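help forum search: type your query Go Advanced

Hand-held gripper: one finger closes late, drops eggs

posted by thirdshelfdown

I look after a pair of Clandura hand-held grippers, the sort with two black fingers and yellow tips. The job is moving eggs between trays, over and over, while the thing records jaw position. Mine is unit 431 and it has developed a personality. The left finger gets going a moment after the right, so the egg is shoved sideways before it is held. Four eggs lost since January, all mine. 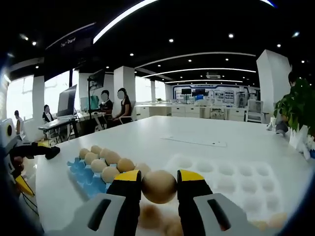 I've wiped the rails, swapped the tips left for right and restarted it more times than I'd admit to my manager. The other unit behaves beautifully on the same eggs, which I take personally. With nothing in the jaws both fingers seem to close together. Does this want a new linkage, or am I missing something cheaper?

Sigita Lepik

Cheaper, I should think. If it's fine empty and late under load, look at the tips before the linkage. Swapping them over tells you the tips match. It doesn't tell you they're seated. On ours the yellow part could sit slightly proud of the black finger and give a little before it gripped, and from the handle that feels exactly like a lazy finger.

Power off, pull both tips, clean the faces underneath with a dry cloth (no spray, it creeps into the slide) and press them back until there's no gap. Then open the jaws fully, right out to the stops, and do the zero again.
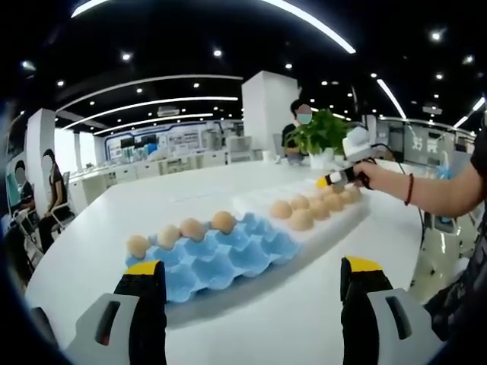 The zero matters more than people like. If you set it with the jaws half shut, the unit believes you and carries on believing you for weeks. Log the jaw reading at full open. Ours should say 1417 and anything well under that means a finger is stopping early. Check the cable too. If it pulls on the housing when you reach across the table, your wrist twists and one finger meets the egg first. You'll blame the gripper, naturally.

For testing, set one egg down on foam, bring the jaws over it square and close slowly. Do that before you go back to the trays, where the cups hold the egg still and hide the fault.
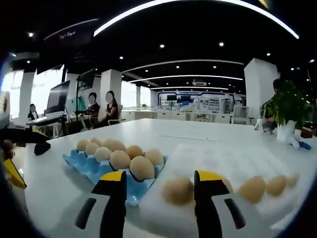

Wandis disagrees about the cloth and says a dry one just moves the dust from one finger to the other. Use a soft brush first, then the cloth, and do the slide as well while the tips are off. Wandis also reckons a worn pivot pin shows up as side play: hold one finger near the tip and rock it gently. If it clicks, order the pin and stop fiddling with the zero.

bustonbench

Had this. Bought the linkage. It was the tip. The linkage is in a drawer if you want it.

After that I ran 100 picks from the far row of the carton with no drops, then put it back in service. Go for the far row because you have to stretch for it, and that's when a bad cable run gives itself away.

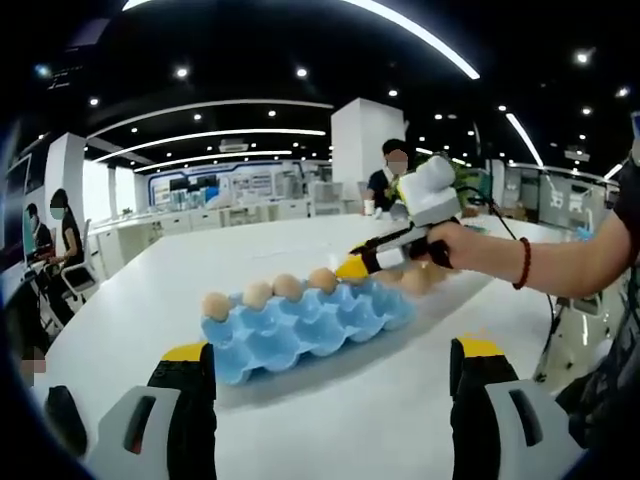

Second gripper at the far row, cable down the right.

If yours still lags after cleaning, do write back, but please say whether you zeroed it fully open. Half the posts on here leave that out.

Comments

thirdshelfdown: Left tip was proud by the thickness of a fingernail. Seated now, reads 1417. I had zeroed it half shut. Please don't tell the other unit.

mo_in_Buston: is the linkage still going?

bustonbench: yes. Postage is yours.

gantrygoat: Wrong forum for the price of eggs, but use hard-boiled.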